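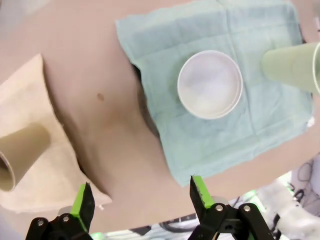 Pre-ride bike check, Prarnby shop loan fleet
Bike 19, Melier gravel. Checked Thursday by Attila Mészáros.

1. Headset – OK. No play with the front brake held.
2. Front brake pads – OK, plenty left.
3. Rear brake pads – REPLACE. Worn close to the backing plate on one side. Check that the caliper is centered when the new ones go in. 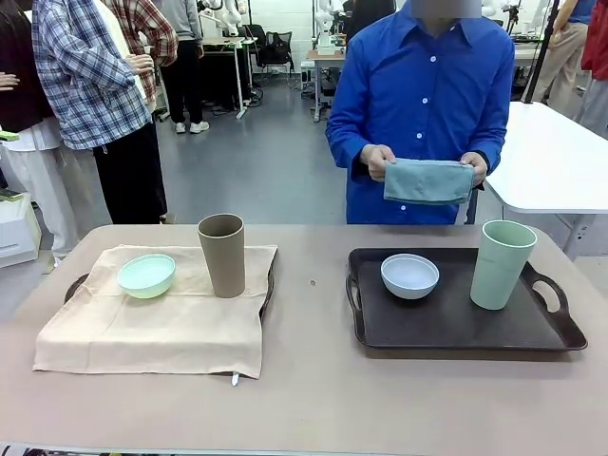 The rotor is straight and can stay.
4. Chain – OK. Needs a wipe and fresh lube.
5. Rear derailleur – ADJUST. Slow to drop into the smallest cog. Cable end is frayed, so fit a new inner.
6. Tires – front OK, rear has a small cut in the tread. Watch it.
7. Stem bolts – retorqued. 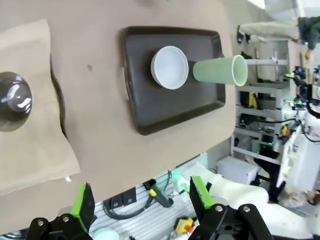
Small parts from item 5 go to Golnar Zarei with the bike number on them. Keep bolts and cable ends in a bowl with a proper rim. Stand cups upright and well in from the table edge; one on its side with the mouth open, like the pale green one on the tray, won't hold ferrules.

Status: hold until items 3 and 5 are signed off by Solange Caron.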